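Erdale Haulage Levy

The Erdale haulage levy was a charge on goods vehicles using the roads of the Erdale district. It was collected by the district council for two financial years and then withdrawn. The levy applied to any lorry above the lower weight limit that was registered to a business, whether or not the business was based in the district. Farm vehicles, breakdown lorries and vehicles owned by public bodies were exempt.

Background

Before the levy, road repairs in Erdale were paid for from the general rate. Heavy traffic increased after the opening of the Laststead quarry, and the surface of the valley road between Laststead and Fesness had to be relaid in two stages. The council's roads department proposed that hauliers should meet part of the cost. The proposal passed at its second reading, after an amendment that removed a higher band for articulated lorries.

Operation

The levy was charged per vehicle and fell due in January. Payment was made at the council offices in Fesness or by post, and a paper disc was issued for display in the windscreen. In the first year 3,808 vehicles were entered on the register. Operators with a single lorry could pay in quarterly parts, but the first part had to be cleared before the disc was released. Late payment drew a surcharge, which was added to the next demand - a practice that later caused much of the dispute over arrears.
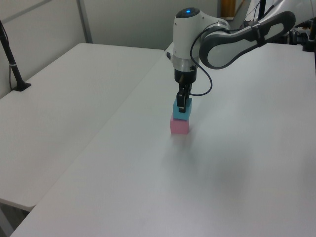
Gyu-bin Shim, in a written objection to the council, argued that the levy fell hardest on owner-drivers, who "pay the same for a lorry that stands idle half the year as a large firm pays for one that never stops". The objection asked for a charge based on distance. The roads department replied that it had no means of checking mileage and that odometer returns would cost more to process than they would bring in.

Dispute and withdrawal

Opposition grew in the second year, when demands were sent out with the surcharges included. Hauliers parked along both sides of Yook Street in Fesness and handed in a petition bearing 1,836 signatures. Shigeru Minami, then leader of the council, agreed to suspend the collection of surcharges but kept the levy itself in force until the end of the financial year. It was not renewed. Arrears of the basic charge remained payable, though few were pursued.

Discs already issued were not refunded. The register was closed and its entries passed to the licensing section.

See also

Laststead quarry
Valley road (Erdale)
Road pricing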